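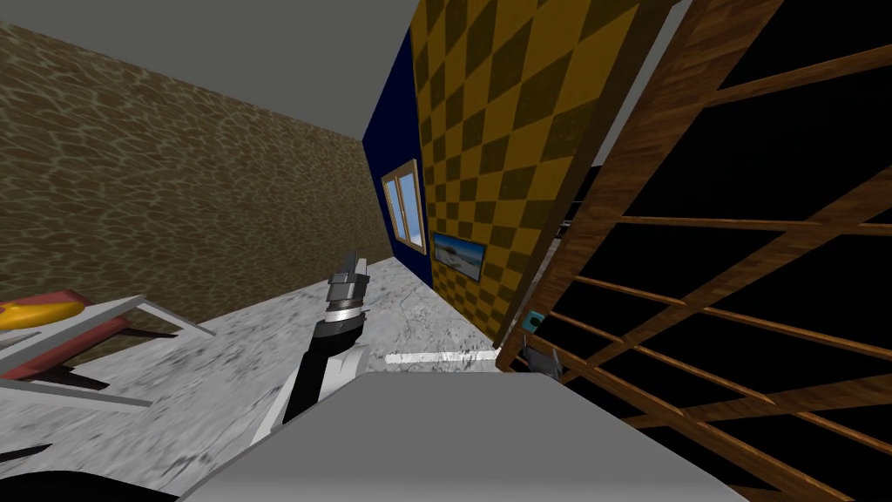 Sim room number one – wild wallpaper, gray marble floor, one arm reaching for the window end. Planning season has officially started!

1/ OK, thread time. We're a small shop that wants a mobile two-arm robot for fetching and shelving, and I'm the person who has to turn "we want a robot" into a budget. I've been deep in this since March and I'm having way too much fun with it, so you get all of it.

2/ The big decision so far: we're doing a long stretch in simulation before we sign for any hardware. The room up top is a rendered one. Every room the generator makes comes out different, and the decorating is... bold. Yellow and brown diamonds on one wall! I would live there for a weekend, tops.

3/ Why sim first? Arms are the biggest line on the sheet, and the quote changes a lot depending on reach. I'd like to know how much reach we need before I pay for it. A room costs me a few minutes of computer time. A wrong arm costs me a restocking fee and a very quiet meeting.

4/ Look at the tall wooden shelving on the right of that render. Lots of slats, lots of dark gaps. Shelving like that is exactly the stuff I want to plan around. Getting a two-fingered gripper near a slatted shelf is one problem. Getting it in and back out with something in its fingers is a whole other one.

5/ There's also a small teal thing down near the foot of the shelves, about cup sized. I love that it's there. Our shop has small things near the foot of everything. If your wish list says "picks up items from shelves," please go back and add "and from the floor," and then ask for the price again. Ours moved.

6/ So, the short list. Three vendors made it:
- Bamari – two arms on a wheeled base, sold as one package
- Flotik – arms only, you bring your own base
- Hoden – leasing, with service folded in

I have spreadsheets for all of them. I have a spreadsheet that compares the spreadsheets.

7/ Bamari first. Their quote is the easiest to read by a mile. One page, one total, and the gripper is in it. The catch for us is the base, which is wide. Our narrowest aisle is 30 inches and their base goes through it on paper with so little to spare that I measured the aisle again. Then I measured it again in shoes with thinner soles, as if that mattered.

8/ Flotik is the one the tinkerers on our team are in love with, and I get it! The arms are lovely, the manual is readable, and you can swap the fingers with one tool. But "bring your own base" turns into a base, a battery, a mounting plate, a charger, and someone's entire spring. I put the someone's spring in as a line. It was the second biggest line.

9/ Hoden surprised me. I went in grumpy about leasing. Then I wrote down what we'd pay for repairs, loaner parts and support if we bought, and the lease stopped looking silly. You don't own anything at the end, and I still go back and forth on that. Ask me on Thursday and I'll have a different answer.

10/ A question I got from a friend who runs a bakery: "why two arms?" Fair! One arm is a lot cheaper. We want two for holding a bin with one and picking with the other. If your jobs are all "take this, put it there," price the single arm version first. I mean it. You might be done shopping by lunch.

11/ Back to sim, because this is the part I'm giddy about. We set up a project for it and called it Mathias (long story, there was a vote, the other option was worse). Mathias is a folder of rooms, a list of jobs to try in each room, and a notes file that is getting out of hand.

12/ The target is 600 rooms before we place an order. Yes, that's a lot of ugly walls. We're not looking at each one with coffee in hand – most of it runs overnight, and in the morning we pull up the odd ones and argue over them.

13/ What goes in the notes file, for anyone who wants to copy us:
- what the job was
- where the arm had to reach
- what sat between the arm and the thing
- would a longer arm have helped
- would a narrower base have helped
- anything weird

"Anything weird" is the best reading in the building.

14/ The longer arm / narrower base questions are the ones that feed the budget. Each is a yes or a no, and you can total them up and hold the totals against the quotes. I can't tell you how nice it is to walk into a money talk with that. Last year I walked in with a video and a good feeling.

15/ Furniture near the working area is the other thing I watch. On the left of the render there's a white tubular piece with a dark red panel, maybe a chair, maybe a little cart. Ask yourself what's parked around your shop on a normal afternoon. Carts? Stools? A ladder? Put those in your test rooms before you put in anything fancy.

16/ And floors! I forgot floors completely in my first draft. The sim has marble and doesn't care. Our real floor has a lip at the loading door and a patch of rubber matting that curls. Bamari wants it flat. Hoden wants to send a person to look at it. Flotik says that's between me and my base. All reasonable, all different amounts of money.

17/ Stuff that was missing from my first budget, in the order I found out:
- spare gripper fingers
- a second battery
- shipping (ha)
- floor work
- shelf labels the cameras can read
- training days
- insurance, which took 4 phone calls

If you're at the napkin stage, start with that list and you're ahead of where I was.

18/ Shelf labels deserve their own post. They're cheap! They're boring! And they have to be up before the robot shows up, or you're paying for a robot to stand in a room while you peel stickers. I've moved them to the front of the plan. Label day is going to have snacks.

19/ Someone asked how much to trust a rendered room. My take: trust it for space and don't trust it for touch. It's great for "can the arm get over there without hitting the counter." I wouldn't use ours to decide how hard to squeeze a paper bag. For the touch stuff we've put a paid trial in the budget, with real bags and real boxes.

20/ The paid trial, then. Every vendor will do some version of it. Ask what's included, ask if the fee comes off the purchase, and ask whether you can bring your own things to pick up. I'm bringing a crate of our most annoying items. There's a floppy pouch in there that I'm a little bit proud of.

21/ How I'm splitting the money, very loosely: the robot gets its share, then there's a pot for the room it works in, then a pot for people's time, then a pot I'm not allowed to touch until it's been running a while. That last pot got cut in the first round. I put it back in the second round with a bigger font.

22/ People's time is the one I'd fight for. Somebody has to learn the thing, and while they're learning they aren't doing their regular job. We're sending two people through training so that vacations can still happen. It costs more up front and I sleep better.

23/ Small tip on quotes: ask all the vendors to fill in YOUR sheet. Same rows, same order. I was shy about this and then everyone just did it. Blank rows tell you plenty. A blank next to "replacement wrist" got me a really useful phone call.

24/ Other small tip: ask for the lead time on the gripper separately. Our arms could be here well before our grippers, depending on who we pick, and an arm with nothing on the end is a very expensive coat hook.

25/ Where we are right now. Almost half of the rooms have run. Reach is coming up in the notes more than base width, which I did not expect, mostly on low shelves and far corners. So the longer arm option is back on the sheet in green, and I'm looking at what we can trim to cover it. Sorry, nice cable covers. You were pretty.

26/ We might also fix part of this with furniture. If we raise our bottom shelves a little, the reach numbers could look different, and shelf risers are pocket change next to arms. Next batch of rooms gets a raised version of every shelf unit so we can compare. I'm so excited about shelf risers. Who have I become?

27/ Questions people have sent me already, quick answers:
- Used arms? Looked, liked the price, couldn't get a service plan. Passed.
- Rent for a month? Only Hoden offered, and it's in the sheet as plan B.
- Grants? Applied for one, still waiting, not counting on it.
- Can you share the sheet? Yes! Cleaning out the swear words first.

28/ If you've bought a two-arm setup for a small space, I would love to hear what line you forgot. Big or small. Especially if it was floor related. Replies are open and I read them all on the bus.

29/ Next update when the raised shelf rooms are through. There's a batch starting at 6 tonight and I've already picked my favorite wallpaper.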